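Buvville students teach robot to work a hallway

BUVVILLE — Students in the robotics club at Rivadeneyra High School have spent most of the school year getting a robot with jointed hands to move through a building and reach for things without bumping into people. In February they start running it outside the workshop.

The club has seven members this year, all juniors and seniors. They meet after school and work until 6 p.m., later when a deadline is close. Their adviser, Hadi Salameh, teaches physics and joined the school after several years as a maintenance engineer.

The robot, which the students call Atero, came to the school on a long-term loan from Drivance, a local equipment supplier. The club is responsible for the control software and for the training recordings the software learns from. As of last week the students had logged 2,628 recordings, most of them made by guiding the arms through a task by hand. Each one is labeled and checked by a second student before it is used.

"The checking is the slow part," Salameh said. "They wanted to skip it in the fall. Then they had a week where the hand kept closing too early, and they traced it to a batch of bad labels."

Hallways have been harder than the workshop. Glass doors, bright panels and shiny posts all throw reflections, and the software has at times treated a reflection as an object to steer around. Belt barriers are another problem. A strap is thin and easy to miss from some angles, so the students have added extra recordings with straps at different heights.
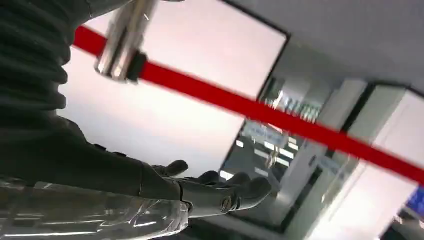
The club tests at walking pace or slower, with one student holding the stop button and another watching the hands. Any contact with a wall or a barrier ends the run, and it goes into the log with a note on the lighting. Students take turns writing up the log, and the write-ups count toward their grade in Salameh's engineering elective.

The current goal is a 90-second course. Atero has to travel a length of hallway, stop at a marked line, reach out with one hand and press a door plate. The students plan to enter the same course in a regional contest this spring, where teams get three attempts and the best time counts. Touching a barrier adds a penalty.

The entry fee is $400. The club has raised over half of it by repairing laptops for families at the school, and will hold another repair night before the end of the term. Spare parts for the hands are a separate cost. Salameh said the finger joints wear fastest, and the club keeps a small stock of replacements.

Rivadeneyra last entered the contest two years ago with a wheeled machine that had a single gripper. None of the current members were on that team — the oldest of them joined the following fall.

Families can watch a practice run in the main building at 4:30 p.m. on the day of the next repair night. Students from other grades who want to join the club should see Salameh in the physics lab.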